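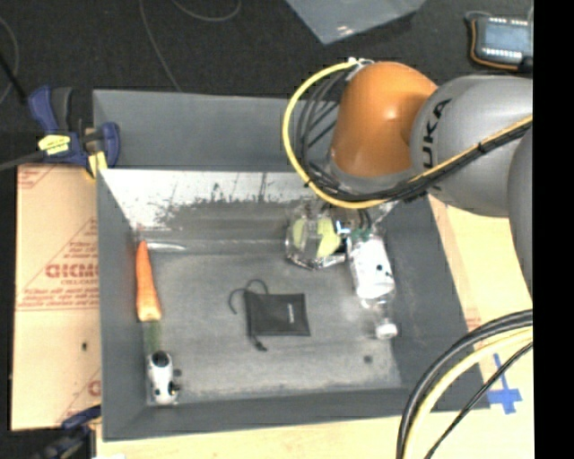
Wustbridge Returns Room: bin and loose goods checklist, with comments

Checked by: Tania Uddin
Also present: Rongrong Lu (first half only)
Last done: September, by Baoshan Lu
Key: OK / NOT OK / CAN'T SAY. I have used the third one more than the form seems to like.

1. Bins free of cracks, splits and sharp edges
OK. Scuffed floors, which I don't count as damage. The September sheet put "as new" against this line. They are not as new and I doubt they were in September either. Ran a gloved hand round the rims of the bins on the lower rack and found nothing that would catch a sleeve.

2. Bins clean before goods go in
CAN'T SAY. The log says wiped daily. The log is also initialled in the same pen, at the same slant, for every day of the month. I'd like to see a cloth.

3. Bottles upright, or caps checked before laying flat
NOT OK. The rule has been on the wall since the room opened and I have yet to meet the person who follows it. Clear bottles with white labels are lying down in the grey bins with everything else. Lanying Tan tells me caps are hand-tightened at intake. Maybe so. There is no tick box for it on the intake slip, so I can't pass it. Either add the box or stand the bottles up.

4. Crinkly and film packaging checked for splits
OK on the ones I handled. Clear packs are easy enough, you can see what's in them. I would still press the seams. Looking through the plastic tells you the colour of the contents and very little about the seal.

5. Cords, drawstrings and straps tucked in
NOT OK. Drawstring pouches are going into the bins with the cord out. A black pouch on a grey floor is no trouble to spot, but a thin black loop at the corner of it will hook on a finger or on the next thing lifted out. I was told this "has never been a problem". That is what was said about the rack wheels. Push the cord inside the pouch, or put a band round it.

6. Heavy items not resting on soft ones
CAN'T SAY. Depends entirely on when you walk in. A bin that passes at 9 am can fail by morning tea, and one tick a month proves nothing much. Suggest we drop the line or check it properly.

7. Labels facing up and readable
Partly. The form has no "partly", so NOT OK. Bottle labels wrap right round, so one side is always showing, but it isn't always the side with the print you need. I would not lose sleep over this one. I also don't see why it is on a safety sheet.

8. Bin loads under the marked limit
CAN'T SAY. The Matix scale was showing 2 with nothing on it. I zeroed it, walked away, came back, and it was showing 2 again. Until it is serviced every weight written down in that room is a guess to one decimal place.

9. Bin register matches bins on the floor
NOT OK. Register says 400. Tianyou Fang and I got to 335 and then ran out of racks. He reckons the rest are at Trultgate on loan. Trultgate reckons they sent them back. I have asked both for paperwork and would be pleasantly surprised to get any.

10. Cables and hoses kept clear of walkways
OK. Walked both aisles. Tape on the corner by the roller door is lifting but nothing crosses it at present.

11. Gloves available
OK. Mediums and larges only. Lanying has small hands and wears the mediums with the fingertips folded, which I would call worse than no gloves. Order smalls.

12. Spill kit stocked and within reach
NOT OK. Within reach, yes. Stocked, no. The seal was broken and the absorbent pads were gone. Considering line 3, I'd have thought this would get more attention.

Actions
Cords tucked at intake, starting straight away: Lanying
Cap check box added to the slip: Baoshan
Scale serviced: Tianyou to ring
Spill kit refilled: me, as it was also left over from last time
Small gloves: Rongrong
Register: both sites, and I want names against it

Baoshan's comment, added afterwards: Disagree on 5. The pouches come to us like that and we'd be repacking customer goods.
My reply: Tucking in a cord isn't repacking. Line stays NOT OK.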